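Sorting Small Stuff With Two Bins and a Cloth
Posted in Workroom Tips, 26 January 2018
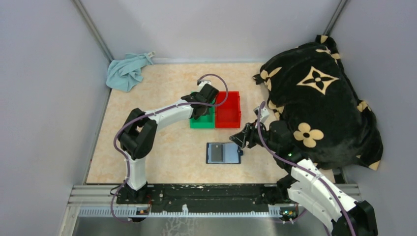 Mared Watkins wrote in to say that color is the only system her family has ever kept up for longer than a week. Green means keep, red means it leaves the room, and labels get ignored by everyone under twelve.

We use the same two colors. Plain rectangular plastic bins are best, set side by side so they touch. A gap between them fills up with the things you can't decide on.

Before you start
Clear the table down to the bins and one cloth. A light-colored top helps, as small screws and beads show up better on it. Keep the cloth in a back corner where it won't get dragged around.

While you sort
Pick up one item at a time and put it in a bin. Don't stack things on the table "for later." If you stop halfway, leave the bins where they are and start again from the same spot.

Set a timer for 22 minutes. Longer sessions tend to end with everything in the keep bin.

Washing the bins
Warm water and a drop of dish soap will do. Rinse well and dry upside down – grit collects in the corners and scratches anything with a finish on it. Skip scouring pads.

The cloth
Wash it separately the first 2 times, as teal and other blue-greens can bleed. No fabric softener, or it will smear.

Next in this section: drawer dividers, and what to do with odd keys.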